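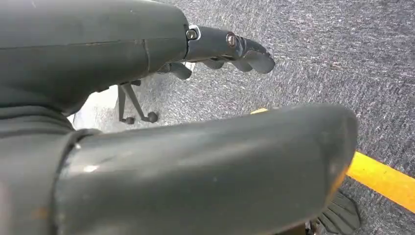

A dark gray robot arm and its gripper, reaching out over the floor.

The owner of Satelach, a heating outfit with two vans and a workshop behind a tile store in Prindon, starts talking about hot water before I have my coat off. She has spent most of January replacing tanks, and she'd like everyone to know that the tank is the good part.

"People think it's a big can," she says. "It's a big can with layers! The hot sits on top, the cool sits on the bottom, and if you treat it right they stay that way all day."

Treating it right is her favorite subject. She came to it through solar thermal, back when she was hooking up roof panels to whatever tank was already in the basement, and she kept seeing the same disappointment. Plenty of heat was coming down from the roof and the showers were still lukewarm by 8 p.m. On one job she taped sensors to the side of the tank at four heights and watched the numbers for a week.

"All four were the same," she says. "The pump was stirring it like soup. We slowed the pump down, moved the return lower, and by the weekend I had this beautiful spread from top to bottom. I called the homeowner at work to tell him. He was very polite about it."

The tank she likes best these days is the Tivent, a tall, narrow cylinder with the heating coil set low and a diffuser on the cold inlet. The diffuser is a short piece of pipe full of small holes, and she keeps one on her desk so she can hand it to visitors. I got to hold it for most of the interview.

"Cold water comes in slow and sideways and just slides under the hot. Such a simple thing. I could look at it all day."

Tall and narrow matters too, she says, though plenty of basements in Prindon won't take it. The older houses up on Catacutan Street have ceilings so low that her crew has had to tilt tanks in through the coal door, and in one of them they gave up and fitted a pair of short ones in series. "Which worked great! More fittings, more insulation to cut, but the second tank hardly ever has to fire."

Her biggest job so far was a 1,000-gallon store for the Catacutan Street bathhouse, fed by a wood boiler that gets lit once in the morning. It took nearly 5 weeks, mostly on account of the floor, which had to be dug out and poured again. She still drops in to read the gauges.

I ask what a person with an ordinary tank in an ordinary closet should do. She pulls a pad over and draws while she answers -- insulate the first stretch of hot pipe, have the anode rod checked, find out where the thermostat is set and who set it.

"And go put your hand on it," she says. "Top, then bottom. If the jacket feels warm all over, it needs a better jacket. Those are cheap."

She has a class coming up for other installers, at the workshop, with a clear plastic tank and a bottle of food coloring. The test run turned the sink blue.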